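Dernen is making its walnut liqueur again

Good news for anybody who has been nursing the last inch of an old bottle (me, for instance) – Dernen, the little distillery out past the Curkville feed mill, is bottling its walnut liqueur again starting Thursday. It's been gone for 15 months, and I've missed it more than I probably should admit!

The recipe is the old one, green walnuts steeped in plain spirit with clove, orange peel and a bit of brown sugar. What's new is where the nuts come from. The Mkhize orchard lost most of its trees to blight, so Dernen now buys from growers over in Garnska, who pick a little earlier in the summer. I got a thimbleful at the tasting counter and thought it was greener and a touch more bitter than the last batch, with that same black coffee color. My sister liked the old one better. We argued about it all the way home.

This run is 3,828 bottles, and you can buy up to five at a time. The shop opens at 10, and if it's anything like the last release there will be a line by 9:30, so bring a chair. A few restaurants in Curkville are getting it too, and the diner on the square is already talking about pouring it over vanilla ice cream – yes please. 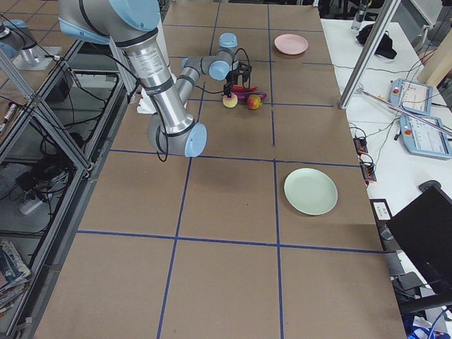
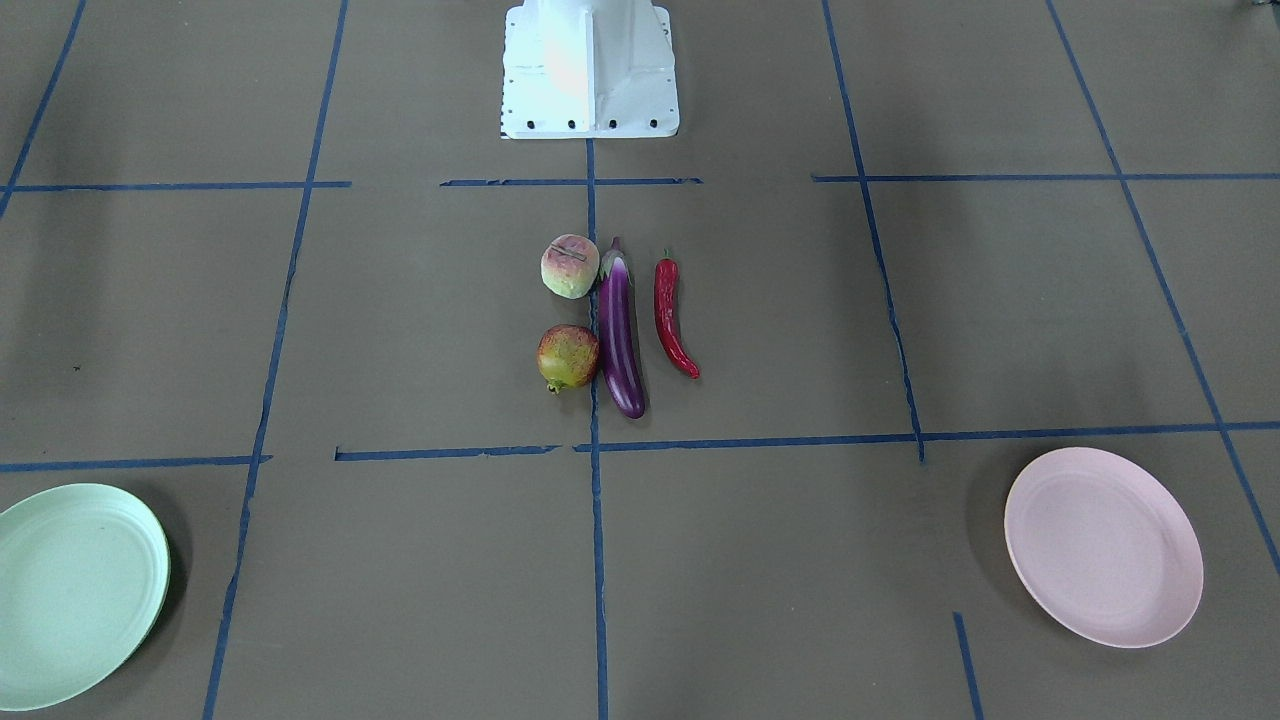 The label still says to keep it somewhere dark and drink it within a year of opening. Mine has never lasted past New Year's. Dernen is also holding back 108 bottles to rest in old rye barrels, and those won't be out until next fall. No price on them yet, but I've already put my name on the list.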